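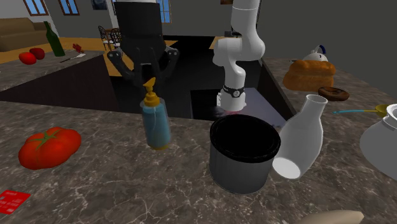

Teleoperation notes, part three

Switched the kitchen task set over to the new control mapping last night. The old one sent absolute hand poses straight to the arm, so any jump in tracking became a jump in the gripper. The new one sends deltas, and only while the clutch pedal is down. Lift your foot, move your hand back to somewhere comfortable, press again. It is slower for the first hour and then you stop noticing.

The simulated counter is cluttered on purpose. A pump bottle next to a pot is a harder pick than a pump bottle alone, because the fingers open wide and the pot rim is right where one of them wants to go. I approach from above with the wrist turned so the fingers clear the rim. Érica Lopes comes in low from the side, and her demos are shorter than mine. We kept both styles in the set. I suspect the policy will average them and hit the pot, but I would like to see it happen before I throw anything out.

Current state of the data, after filtering:

204 demonstrations kept
1,862 recorded attempts in total
652 steps in the longest kept demo
14 objects in the randomization list

The ratio of kept to recorded looks bad. Most of the discards come from the first version of Flarneo, our recorder, which wrote gripper commands one step late. I tried shifting them in post and the grasps still replayed wrong, so those runs are gone.

Two settings that mattered more than I expected. First, translation scale. At 1:1 my hand shakes enough to show up in the trajectory. At 0.6 it doesn't, and the extra clutching costs little. Second, pauses. Operators stop to think before closing the fingers, and a policy trained on that learns to hover. I now trim any stretch where the pose and the gripper command both stay constant, leaving three steps at each end.

Contact is still poor. There is no force feedback on my side, so I judge a grasp by looking at finger spacing, and depth is hard to read on a flat monitor. A second view from the side helps. Berkar has a patch that draws it as an inset, and I plan to merge that in February along with the rotation clamp.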